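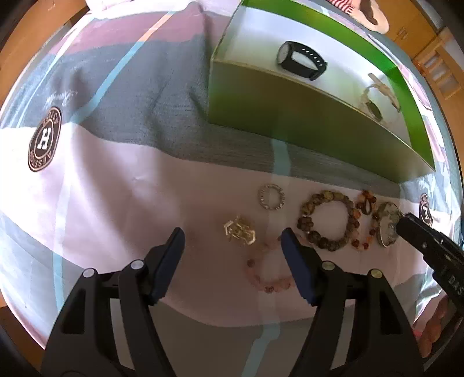
Wer in Oleck wohnt und schlecht schläft, landet früher oder später bei ihr. Sie berät Menschen, die nachts wach liegen, seit 16 Jahren, in zwei Zimmern über einer Bäckerei, die um halb drei die Knetmaschine anwirft. »Das habe ich beim Mietvertrag übersehen«, sagt sie. »Ich dachte, Bäckerei, das riecht gut.«

Ihren Namen möchte sie nicht lesen, weil sonst wieder alle anrufen, und zwar nachts. Bei der letzten Erwähnung in der Lokalzeitung klingelte es um 3.40 Uhr. Ein Herr wollte wissen, ob sie auch wach sei.

Die meisten kommen mit einem Ordner. Darin Ausdrucke aus der Uhr am Handgelenk, bunte Balken, Tiefschlaf in Prozent. Sie legt den Ordner auf die Fensterbank und fragt nach dem Abendessen. »Die Leute sind dann beleidigt. Die haben ja wochenlang Daten gesammelt. Einer hatte einen Schlafwert von 590, ich weiß bis heute nicht, 590 wovon. Er auch nicht. Aber er war sehr besorgt, denn im Dezember waren es mehr gewesen.«

Von Matratzenkäufen rät sie erst einmal ab, was sie bei den Möbelhäusern der Gegend nicht beliebter gemacht hat. Eine Klientin hatte für ein Bett der Firma Liretwood 3827 Euro bezahlt, Lieferung extra, Kopfteil mit Leselampe und irgendetwas Verstellbarem an den Füßen. »Ein herrliches Bett. Sie lag darin wach und dachte an die 3827 Euro.« Geholfen habe am Ende ein anderer Wecker, einer ohne Leuchtziffern, vom Flohmarkt.

Und Bettwäsche? Da wird sie ausführlicher, als ich erwartet hatte. Sie mag alte Baumwolle, oft gewaschen, gern ein bisschen ausgeleiert. Satin findet sie albern. »Man rutscht. Wer nachts rutscht, schläft mit Bremse.« Seersucker im Sommer, meinetwegen, Flanell nur für Leute mit eisigen Füßen und Partnern, die nichts dagegen sagen. Gebügelt hat sie zuletzt während ihrer ersten Ehe.

Überhaupt die Partner. Das getrennte Schlafzimmer sei in Oleck noch immer ein Skandal, sagt sie, eine Affäre verzeihe man leichter. Ein Paar kam zu ihr, weil er schnarchte und sie umzog, jede Nacht, mit Decke und Kissen aufs Sofa, und jeden Morgen um sechs zurück, damit die Kinder nichts merkten. »Die Kinder waren 19 und 22.« Sie hat den beiden empfohlen, das Arbeitszimmer zum Schlafzimmer zu erklären. Gearbeitet worden sei dort ohnehin nie.

Zwischendurch klingelt der Lieferdienst der Pizzeria Milletano, es ist kurz nach zwölf, und sie isst ohne Umstände weiter, während sie über Koffein redet. Nach 14 Uhr keinen Kaffee, das sagt sie allen. Ob sie sich selbst daran hält? »Ich wohne über einer Knetmaschine. Bei mir gelten andere Gesetze.«

Schäfchen zählen hält sie für Unfug, zumindest bei Buchhaltern. Warme Milch schade nicht. Das Handy gehöre in die Küche, ja, das wisse inzwischen jeder, und jeder habe einen Grund, warum es bei ihm anders sei. Am liebsten ist ihr der Mann, der behauptet, er brauche es als Taschenlampe. Sie hat ihm eine Taschenlampe geschenkt. Jetzt liegen beide auf dem Nachttisch.

Sie selbst geht um 9 ins Bett, also um 9 Uhr abends, darauf besteht sie, es hat schon Verwechslungen gegeben. Einladungen zum Essen nimmt sie nur an, wenn die Vorspeise um sechs auf dem Tisch steht. Bei Athanasiadis am Markt kennt man das, da bekommt sie den Tisch neben der Küche, und die Kellner stellen hinter ihr schon die Stühle für die anderen zurecht.

13. Juni 2025

27 Mal geteilt · 14 Kommentare

Kontakt | Impressum | © Olecker Wochenblatt | Nach oben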